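Flondeo had an open day at their Millwood building and I went, because the invitation said "light lunch" and I am easily led.

Lunch was a pretzel. Moving on.

72 of us signed up, and they took us through in groups of 10. My group had a retired bus mechanic, two people who sell conveyor belts, and a kid who asked better questions than the rest of us put together.

First stop was a talk by Margaux Marchal, who runs the two-arm program. She had 40 slides. She got to slide 4, said "you'd probably like to see the robots," and closed the laptop. Best talk I've been to in years.

The job they're working on is canned goods. Pick up a can, put it where it belongs, don't knock over its neighbors. I've watched grown adults at the Macedo supermarket fail at this.

Somebody asked how fast it goes. Margaux said "slower than you" in the voice of a woman who gets asked this at every open day. Then she said speed comes later and nobody wants a fast mistake. One of the conveyor guys wrote that down.

The kid asked what happens if you put the can on its side. Rosimeire Prado, who does the actual teaching of the arms, said that was most of her January.

I asked if the arms ever bump into each other. "They share," said Rosimeire, and then, after a pause — "mostly."

There was a feedback form. Question one was "Did today change how you feel about automation?" with a scale of faces. I picked the medium face. I felt medium.

What I liked was how dull they let it be. No music, no fog, no guy in a headset. Two arms, a lot of pull-tab cans, and a bunch of us leaning in like it was the last minute of a tied game.

They're doing another one at the Stellthorpe site. I'll go. I'm bringing a sandwich.
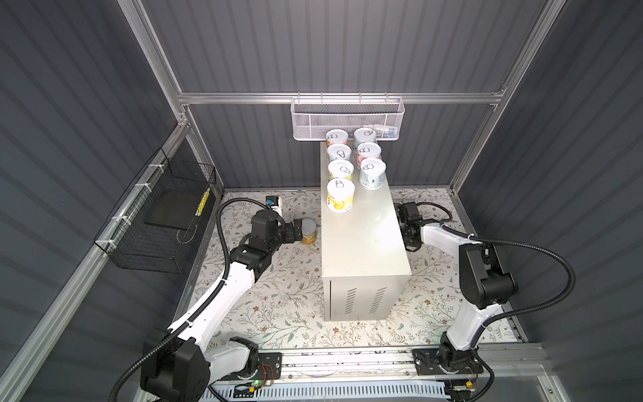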